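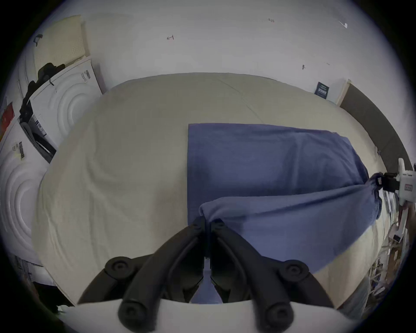

Mamwood Folding Notes, README

Mamwood is a set of notes and clips on folding cloth on a bed. It has 419 clips, and most of them feature a blue cloth that would prefer to stay in a heap. Nouhaila Tahiri did the sorting and the labels. Todor Đorđević wrote the folding rules, then broke several of them on the first morning.

What counts as a fold

Two corners meet two corners. Close enough is fine, and the label for it is "close enough". A twist through the middle gets "twisted", even if the person was pleased with it. Spreading the cloth flat and walking away is "spread". We argued over that one at Vesturura for most of a lunch.

Starting states

Each clip begins with the cloth flat, draped or heaped. Before labeling, look at the bed cover too, as a bunched sheet can pass for a folded edge. 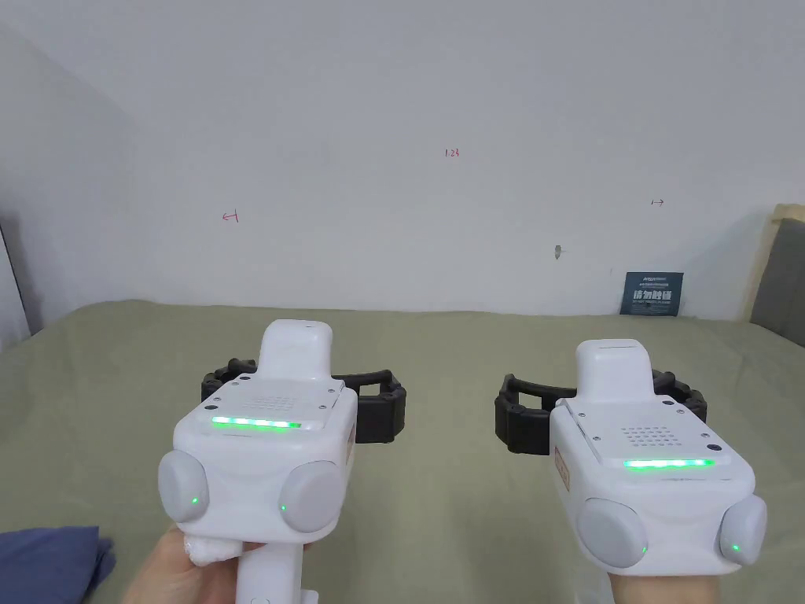
Files

clips/ has the footage, sorted by starting state
labels.csv has one row per clip
disputed.txt lists some 59 clips on which Nouhaila and Todor are no longer speaking

Known problems

Heaps are overrepresented. A heap takes no effort to set up, and it shows in the numbers. Bedding colors also drift between beige and khaki depending on who typed the label, so please don't train anything on our sense of color. 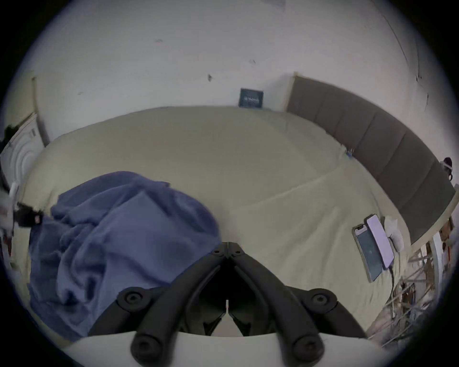 Corners are the other sore point. In a deep heap the label "corner hidden" is a guess, and two people guessing will give you two answers. We kept both columns. Use the second if you want the cautious one.

Corrections go to Todor before the March update. Corrections about the word "khaki" go to Nouhaila.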